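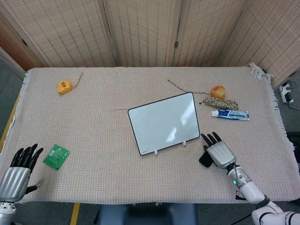 Subject: Re: [fokstead-homes] What do you do with the things that belong nowhere?

Hi everybody,

I've been meaning to answer this since breakfast and the day ran off with me, so forgive the hour. Yhon Escobar wrote:

> We have been in the new place on Anwood for 9 weeks and every box
> with a real name on it is unpacked. Kitchen, linens, books, all done.
> What's left is the miscellaneous. Tape measures, bits of rope, some
> electronic thing that came out of who knows what, travel toiletries.
> I move it from one surface to another and it never gets smaller.
> How do the rest of you handle this? Do I just buy more bins?
>
> Yhon

Oh Yhon, please don't buy more bins! I did that after our move from Gadach and all I got for it was the same junk with lids on.

What finally worked for me was giving the leftovers a table. I put a cloth down first, a pale woven one with a short fringe, partly to save the tabletop and partly so that small things don't skitter off when I set them down. Then I spread out only as many things as I can see all at once, with plenty of cloth showing between them. If they start to touch, I've brought out too much and I'll get cross and quit.

My little white board goes in the middle. It's the kind with two small feet along the bottom edge, so you can stand it up or lay it flat, and I write down the rooms as I decide on them. Mine usually starts out blank and stays blank longer than I'd like (I am a slow decider, as my sister will tell you at length).

A tape measure should go wherever you hang pictures from, and in our house that's the hall drawer. We owned several and could never find one, until I made a rule that it goes back before supper. Let the tape all the way back in before you put it away, too. I've had one come out of a drawer with half the winter's rubber bands wrapped up in it.

Rope and string I keep together, but coiled separately. A good braided rope deserves a hook in the garage. Thin brown string will wander across everything you own if you let it, so wind it around a piece of cardboard and tuck the end in.

Toothpaste goes to the bathroom today. I know it sounds silly, but the easy ones are what get me moving. Same with fruit, if you're like me and set down a snack in the middle of the job.

Now, circuit boards. I kept a green one for years in case it turned out to belong to something. My advice is to put it in an envelope, write the month on it, and if it's still there in July, take it along to electronics recycling. Heiskanen's used to have a drop box by the side entrance, but I haven't been over there in ages, so would somebody who has please chime in?

One more thought and then I'll let you all go to bed. If the table is in a room where people sit, a folding screen behind it is a kindness. Ours is the light woven sort with wooden edges, and it means I can leave a job half done without looking at it all through dinner.

Write back and tell us how you get on, Yhon, and welcome to the neighborhood, which I don't think I ever said properly.

Warmly,
Your neighbor at number 210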